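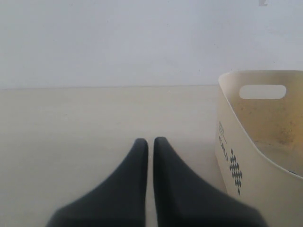 Search products
Enter keyword or part number
Go

Trelwood 301 Worktop Board

The Trelwood 301 is a flat, plain-faced board for benches, packing tables and light assembly stations. It is supplied cut square, with all four edges sealed at the Trondbridge works.

Sizes and weight
Standard depth is 500 mm. Stock lengths are 900, 1200 and 1800 mm. Thickness is 24 mm in all lengths. Other depths are cut to order and cannot be returned.

Surface
Matt, low glare. The face resists water, weak acids and most household cleaners. Acetone and strong bleach will mark it if left to stand. Do not use as a cutting surface. Pans and soldering irons need a separate mat.

Fixing
Fix from below with 4 mm wood screws, 20 mm long. Pilot holes are required. Screws should sit no closer than 40 mm to any edge. Boards of 1800 mm need a centre support. The board fits Cavex steel underframes without further drilling if the pre-drilled version (suffix P) is ordered.

Joining
Two boards may be butted end to end using the 449 joining strip, sold separately. The strip leaves a 2 mm raised line along the joint. For a flush joint, order the boards with grooved ends and use the loose tongue supplied.

Cleaning
Wipe with a damp cloth and mild soap. Wax polish builds up in the matt finish and leaves shiny patches that are hard to remove.

Storage before fitting
Keep flat, indoors, on at least three bearers. Leave in the room of use for 24 hours before fixing.

Ordering
Quote 301, then length, then suffix. Boards over 1200 mm travel by pallet. The former Steinarsdóttir range is no longer stocked, but its brackets fit the 301 with the screws listed under Fixing.

We use cookies to remember your basket. Accept / Settings

Contact | Delivery | Returns | © Trelwood, Trondbridge | Back to top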